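The Waiting Room Gets a Makeover

Gesov, early October. Ferry's late again. Fog, then a crew change, then more fog. 289 people in a terminal built for half that, and somehow it's fine.

Wasn't always. The old hall had bolted-down seats, one vending machine, a clock that ran 7 minutes slow. Regulars brought folding chairs. Then the Besura crossing went to a winter timetable, three sailings a day, and the waits got long enough that people started writing letters. 2,459 of them, by the port office's count. Mostly angry. One with a drawing.

So, money. Not a lot. New paint, decent lighting, a coffee counter run by Climeck, the bakery from up the hill. Soup by noon, gone by one.

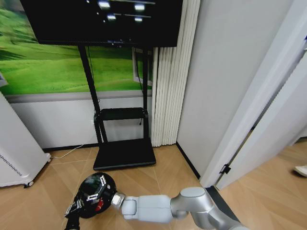

The Sutcliffe terminal across the water is next, supposedly. Same budget, worse roof. Regulars there want the soup first and teh paint later. Fair enough. Boarding call at 4:40, everybody up, bags, dogs, a cello. Half the coffee left on the counter.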